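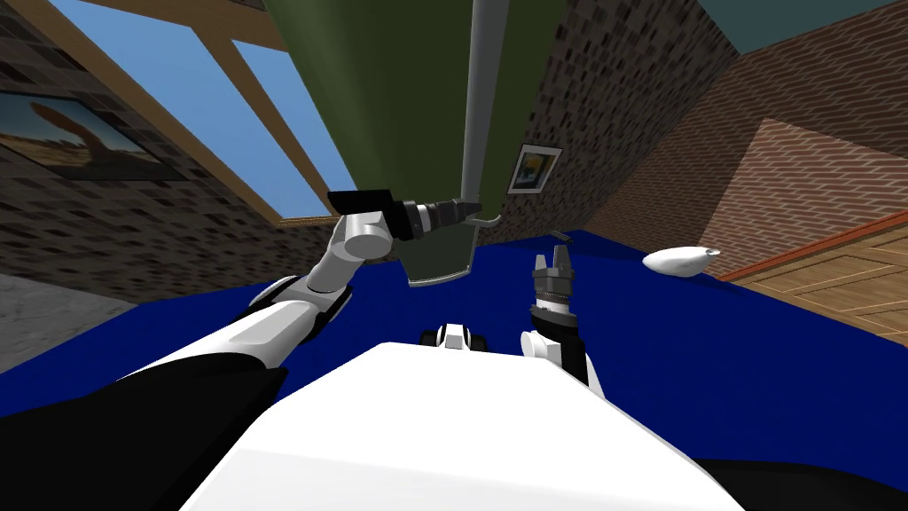

Tarık Yaman wanted to know, by way of a note left on my desk after the last meeting, why a course on everyday mechanics spends a whole unit on friction when the textbook gives it four pages. Fair question! He went on to say that friction always felt to him like the thing you cross out at the top of a problem ("ignore friction") so that the real physics can start. I've been thinking about that all week, and these notes are my answer.

Unit 5: Friction, grip and slip
Notes to go with the September lectures

Try walking across a room without friction. You can't take the first step, because your foot pushes backward on the floor and the floor has to push forward on you, and friction is the only thing doing that pushing. Same for a nail in a board, a knot in a shoelace, a jar lid, a bow on a violin string. I love this topic because once you start looking for it you can't get dressed in the morning without running into three or four problems from the homework.

Two kinds, two numbers

When two surfaces are pressed together and not sliding, we have static friction. It takes whatever value is needed to keep things still, up to a limit. Push a heavy desk gently and it pushes back gently. Push harder and it pushes back harder. Push past the limit and off it goes.

That limit is usually written

maximum static friction = μs × N

where N is the normal force (the squeeze between the surfaces) and μs is the coefficient of static friction. Once things are moving we switch to kinetic friction:

kinetic friction = μk × N

For most dry pairs μk is smaller than μs, and you already know this in your arms. Getting the desk moving is the hard part, and then there's that little lurch when it lets go.

Please be careful with the first formula. It gives the most that static friction can be. Every year a good half of the class writes it down as if it were the friction force at all times, and then a book sitting on a level table with no sideways push somehow gets a sideways force on it. Poor book.

Worked example: the crate

A crate presses on a level floor with a normal force of 900 newtons. Take μs = 0.5 and μk = 0.3.

Largest static friction: 0.5 × 900 = 450 newtons.
Kinetic friction: 0.3 × 900 = 270 newtons.

If you push sideways with 200 newtons, the crate stays put, and the friction on it is 200 newtons (see the warning above). If you push with 460 it starts to slide, and if you keep pushing with 460 the leftover force is 460 − 270 = 190 newtons, all of it going into speeding the crate up. So people who push furniture into place tend to overshoot. Ease off once it moves.

The tilting board

My favorite measurement in the whole course, and all you need is a board, a block and a protractor. Lay the block on the board and lift one end slowly until the block just starts to slip. Call the angle of the board θ. Then

μs = tan θ

The weight of the block cancels out completely. A heavy block and a light block of the same material should let go at the same angle, and I'd really like you to test that instead of taking my word for it. Ilgın Karakaya's group tried it last year with wool glued under the block and got a different answer each time they turned the cloth around – the nap of the fabric mattered. We spent most of a session on that and never fully settled it.

Do 8 trials for each pair of surfaces. Wipe both surfaces between trials. Lift slowly! Jerky lifting gives you small angles and a bad mood.

Does contact area matter?

The simple rule says no. Turn the block on its narrow side and the angle should stay the same. The usual explanation is that even smooth surfaces only touch at tiny high spots. Pressing harder flattens more of those spots, and the real area of touching grows with the squeeze. A narrow side has less area but more pressure on it, and the two effects trade off.

Rubber breaks the rule. So do sticky things and very soft things. Treat μ as a handy number for hard, dry surfaces and be suspicious of it everywhere else.

For next time

Read the section on rolling, and skip the boxed part on bearings for now.

Problem 1. A block starts to slip when the board reaches 35 degrees. Find μs.

Problem 2. You press a book flat against a wall with your palm. Draw every force on the book. Which way does friction point, and what happens to it if you press harder while the book stays still?

Problem 3. Find a place at home where someone has added friction on purpose and another where someone has tried to get rid of it. A paragraph on each, with a force diagram.

Bring your board data on paper, with the messy trials left in.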